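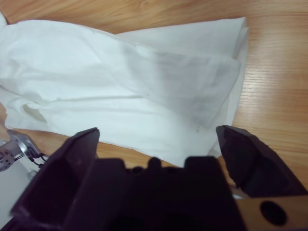
Jotholm Trade Journal: A Review After a Season of Swing Trading

I should say up front that I am a stationery person, so take my fondness for anything with a ribbon marker with the usual grain of salt. I swing trade a modest account in the evenings, mostly sector funds and a handful of large caps, and I've kept records of it in pretty much every form there is. Spreadsheets, index cards, the notes field in my broker's platform (which ate an entire spring of mine during an upgrade, and I am still a bit sore about that). So when my friend Rocío Leiva told me she had switched to the Jotholm journal and was enjoying it, I ordered one the same night.

I started mine in June and have filled most of it, so I feel I've lived with it long enough to have opinions.

What you get

It's a hardcover book, a little taller than a paperback, with a planning section at the front, then the trade pages, then a review section at the back. Each trade gets a full spread. The left side is for before you buy: the ticker, the reason, your entry, your stop, your targets, and how many shares you're going to take. The right side is for after: what you did, what you felt like doing, and a box for sketching the chart. I can't draw to save my life, but I've come to love that box. A wobbly pencil line of a pullback to support has taught me more than any number of screenshots I saved to a folder and never opened again.

There's also a fold-out sheet inside the back cover for tracking your account balance, and a pocket for loose paper. The pocket is a bit tight. It holds a few folded sheets and then starts to bulge.

The position size worksheet

This is the part I'd pay for by itself. You write down how much you're willing to lose on the trade, then the distance from your entry to your stop, and you divide the first by the second. That's all it is, and I'm sure plenty of you do it in your heads, but I never did it consistently until there was an empty line staring at me. Say I'm willing to lose $200 and my stop is two dollars below my entry. That's a hundred shares and no more, however pretty the chart looks.

There is a second line underneath for adjusting the size for volatility, and the instructions for it are thin. The guide in the front gives it one paragraph and moves on. I ended up working out my own method, which is to cut the size in half for anything that tends to swing about twice as hard as the overall market. Crude, but I sleep better. If Jotholm ever prints a new edition I hope they give that topic a proper page with a worked example, because a newer trader is going to skip right over it.

How it compares

I've used two others for any length of time. The Illow app is quicker, no question about it. It pulls in your fills and gives you a win rate without any typing, and if you're making a lot of trades in a day, paper of any kind will drive you up the wall. My trouble with it was that I never looked at anything except the green and red numbers. It didn't ask me why I'd bought something, so I didn't ask either!

The Overgaard logbook is closer to this one in spirit, and cheaper, but it puts ten trades to a page in tiny rows. There's room for prices and dates and that's your lot. I think it would suit somebody who already has a settled routine and only wants a record for tax time.

The Jotholm sits at the slow end of things, and for an evening trader like me the slowness is welcome. Filling in the left-hand page takes me a cup of tea. More than once I've gotten as far as the stop line, seen that the nearest sensible level was miles away and the target wasn't, and closed the book without placing the order. I can't put a dollar figure on that, but I'm fairly sure it has covered the price of the book.

The grumbles

The paper is lovely with pencil or ballpoint and not so good with a fountain pen. Mine showed through to the other side, and after a week I gave up and went back to pencil.

There's no good place to record adding to a position or taking part of it off at the first target. You get one entry and one exit. I nearly always sell half at the first target and move my stop up on the rest, so my right-hand pages are a mess of arrows. Rocío uses a fresh spread for each half, which is tidy but eats up the book in a hurry.

The monthly review pages could also use more room. They ask three questions, and the third ("What will you stop doing?") gets exactly two lines. I needed more than two lines in the fall, let me tell you.

And I wish it came with an index. I've taken to sticking little colored flags on the trades I want to find again, and by now the side of the book looks like a parade.

Where to buy and whether you should

I bought mine from Skestmont, who packed it well and sent it quickly. They sell it in gray and dark green. The green is handsome.

If you hold positions for a few days to a few weeks and you have a habit of making up your exit as you go along, I would buy this without much fretting. If you day trade, or you already keep a spreadsheet faithfully, I'd stay with what you have. I'm giving it four stars out of five, and I've already ordered my second one, in the gray this time so I can tell them apart on the shelf.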